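Section 2: Setting Up Your Clorneo Drip Kit

Welcome to the fun part! The Clorneo turns ordinary drink bottles into slow, steady waterers for your pots and window boxes, and once you've set up the first one the rest go quickly.

What you need
- Clorneo spikes (8 in the box)
- One empty bottle with its screw cap for each spike
- A thumbtack or small nail
- A jug of clean tap water

Preparing the bottles

1. Peel off the labels and rinse each bottle well. Sugary leftovers bring ants, and ants love a warm pot.
2. Take off the cap and check that the thread is clean.
3. Screw the spike on by hand until it stops. Don't use pliers.
4. Poke 2 small holes in the base of the bottle to let air in.

Note: Clear bottles are great for this - you can check the water level from across the room. Keep the caps too. They fit over the spikes for winter storage. 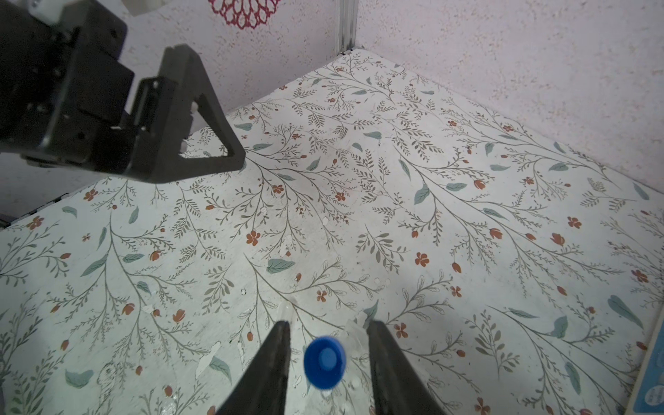
Clear bottle with a blue screw cap.

Placing the spikes

5. Water the pot normally first. A spike pushed into bone-dry soil tends to clog.
6. Push the spike in at a slight angle, a hand's width from the main stem.
7. Fill the bottle and turn the dial to the middle mark.
8. Come back in an hour and look at the soil. Dark and damp near the spike is just what you want!

Caution: Never fill with hot water. It softens the seal, and the spike may drip from the collar.

Getting the flow right

Every potting mix behaves a little differently, so play with the dial for the first few days. Tomatoes and basil are thirsty and do well one notch up. Succulents hardly need a spike at all. In our tests at the Markotham greenhouse, one bottle kept a medium fern happy for about 50 hours on the lowest setting - longer than we'd hoped.

If the flow stops, pull the spike, rinse the tip under the tap and start again from step 5.

Plant food

Liquid feed is fine if it's well thinned. Skip anything with grit in it.

Guide written by Sarita Sandhu. Last updated February 16, 2023. For spare seals, see Section 3.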